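집성목 상판, 오일로 마감하기

원목 상판에 오일을 바르는 일은 어렵지 않다. 어려운 건 바르고 나서 가만히 두는 일이다. 나는 첫 상판을 마감하고 네 시간 만에 노트북을 올렸고, 그 노트북 바닥에는 지금도 고무발 주변으로 끈적한 테가 남아 있다. 이 글은 그 뒤로 상판을 여러 장 더 망치거나 살려 가며 정리한 순서다. 식탁이든 책상이든 작업대든, 좁은 나무 조각을 이어 붙인 집성목이면 대체로 통한다.

준비물

사포 120방, 180방, 240방
샌딩 블록이나 원형 샌더
경화형 오일 (나는 Gereck 무광을 쓴다)
보풀 없는 면 헝겊 넉넉히
흰색 연마 패드
니트릴 장갑
뚜껑 있는 금속 깡통과 물

오일 이야기를 먼저 하자면, 부엌 찬장에 있는 올리브유는 안 된다. 콩기름도 안 된다. 굳지 않는 기름이라 상판이 아니라 전을 부치는 기분이 된다. 아마인유나 동유처럼 공기 중에서 굳는 계열이어야 하고, 통에 적힌 건조 시간은 습도가 낮은 어느 행복한 나라 기준이라고 생각하면 편하다. 우리 집은 장마철이면 거기에 하루를 더한다.

1. 상판을 며칠 재운다

배송 온 상판을 바로 뜯어 바르고 싶겠지만, 쓸 방에 사흘쯤 그냥 둔다. 벽에 기대지 말고 각재 위에 눕혀서 아래위로 바람이 통하게 한다. 벽에 기대 둔 상판은 벽을 닮지 않고 바나나를 닮는다. 겨울에 바닥 난방을 세게 트는 집이라면 바닥에서 더 띄우자.

2. 사포질

120방으로 시작한다. 결 방향으로만 민다. 집성목은 조각마다 색과 결이 조금씩 달라서 어느 쪽이 결인지 헷갈릴 때가 있는데, 긴 이음선을 따라가면 된다. 이음선에서 접착제가 비어져 나와 굳은 자리는 특히 꼼꼼히 본다. 접착제 위로는 오일이 먹지 않아서, 바르고 나면 허연 얼룩이 되어 나타난다. 전등을 옆으로 낮게 비추면 미리 찾을 수 있다.

180방을 거쳐 240방에서 멈춘다. 더 고운 사포가 서랍에 있어도 꺼내지 말 것. 표면이 너무 매끈하면 오일이 스며들 틈이 줄어든다. 모서리는 블록에 사포를 감아 두세 번 살짝 굴려 주는 정도면 충분하다. 팔꿈치가 닿을 앞쪽만 조금 더 둥글린다.

3. 물로 결 세우기

젖은 헝겊을 꼭 짜서 한 번 훑고 다 마를 때까지 기다리면 잔털이 까슬하게 일어난다. 쓰던 240방으로 가볍게 눌러 준다. 귀찮아서 건너뛰는 사람이 많고 나도 두 번 건너뛰었다. 두 번 다 첫 커피를 쏟은 날 후회했다.

4. 먼지 제거

진공청소기, 그다음 마른 헝겊. 입으로 불지 않는다. 먼지는 잠시 떠올랐다가 오일을 바르는 순간에 맞춰 돌아온다.

5. 첫 번째 도포

뒷면부터 바른다. 안 보이는 면을 왜 바르냐고 묻는다면, 한쪽만 막힌 나무는 습기를 한쪽으로만 들이마시고 휜다. 오일을 조금 붓고 헝겊으로 넓게 편다. 마구리는 빨대 묶음 같은 곳이라 끝없이 마신다. 더 안 들어갈 때까지 덧바른다.

15분쯤 지나면 남은 오일을 전부 닦아 낸다. 다시 말하지만 전부다. 표면에 고인 오일은 보호막이 되지 않고 파리 끈끈이가 된다. 마른 헝겊으로 문질러 묻어나는 것이 거의 없으면 맞다.

6. 헝겊 처리

이 글에서 농담을 하지 않는 대목이다. 경화형 오일이 묻은 헝겊은 뭉쳐 두면 스스로 열을 내다가 불이 붙을 수 있다. 쓰레기통에 바로 던지지 말고, 물을 채운 금속 깡통에 담가 뚜껑을 닫아 밖에 두거나, 불에 타지 않는 곳에 한 장씩 펴서 완전히 말린 뒤 버린다.

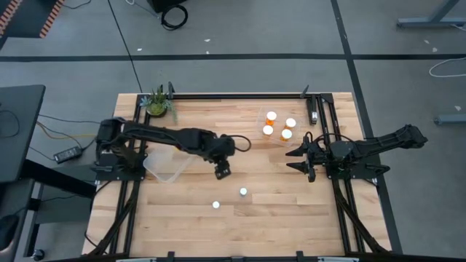 7. 두 번째, 세 번째 도포

하루 뒤 손바닥으로 쓸어 본다. 차갑고 끈적이면 더 기다리고, 보송하면 흰색 패드로 가볍게 문지른 다음 두 번째를 바른다. 양은 처음의 절반이면 된다. 책상은 두 번, 식탁은 세 번이 내 기준이다. 네 번째부터는 나무보다 바르는 사람의 불안을 달래는 작업에 가깝다.

8. 기다리기

만져서 마른 것과 속까지 굳은 것은 다르다. 가벼운 물건은 이틀 뒤, 뜨거운 냄비나 화분은 여러 주 뒤로 미룬다. 그동안 물은 흘리는 즉시 닦는다. 식탁보도 덮지 않는다. 공기가 있어야 굳는다.

9. 받침에 고정하기

금속 다리나 프레임에 올릴 때는 나사를 꽉 조여 끝내고 싶은 마음을 참는다. 나무는 계절마다 폭이 변하므로 프레임 쪽 구멍을 결과 직각 방향으로 길게 뚫고 와셔를 끼운다. 3월에 딱 맞던 상판이 8월에 삐걱대는 건 이 구멍을 안 뚫었을 때다.

자주 받는 질문

얼룩이 생기면? 그 자리만 240방으로 갈고 오일을 다시 바른다. 니스와 비교했을 때 오일의 거의 유일하고도 압도적인 장점이다. 색이 약간 달라 보여도 한 달이면 대충 섞인다.

바니시 위에 발라도 되나? 안 스민다. 다 벗겨 내고 시작해야 한다.

얼마나 자주 다시 바르나? 물방울을 떨어뜨려 금방 스며들면 때가 된 것이다. 우리 집 식탁은 해마다 한 번, 책상은 생각날 때 한다. 책상은 아직 생각난 적이 없다.

2021년 8월 27일 고침: 6번의 헝겊 말리는 방법을 보충했다.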